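4. Working out what to buy

1. Write down the job first. Mine was cloth handling with hand-held grippers, and I nearly priced the arms before I'd priced a single gripper – don't.

2. Order grippers in pairs, plus one spare.
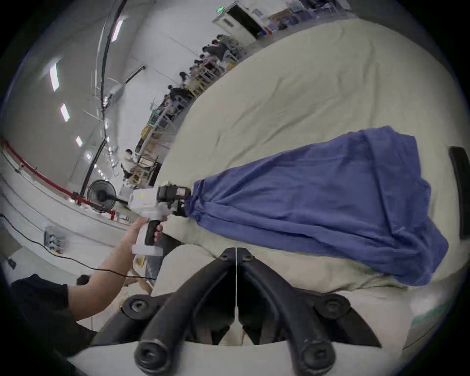
Florencio Prieto wrote in to say one spare won't do, and that Grelgate took 12 weeks to send him another. Fair enough, I'd budget for two now!

3. Leave money for the dull bits (cables, shelving, labels). 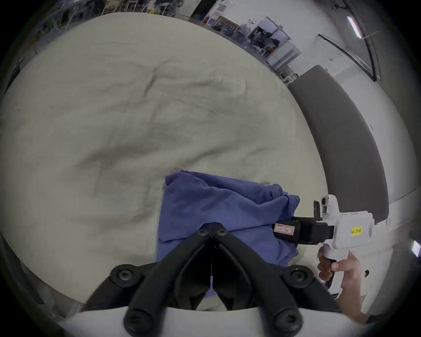 Labels cost next to nothing, so buy plenty. Ours go on the body, like the yellow "kit 20" sticker, and I copy the same number onto the order sheet.

Caution: check delivery charges before you sign.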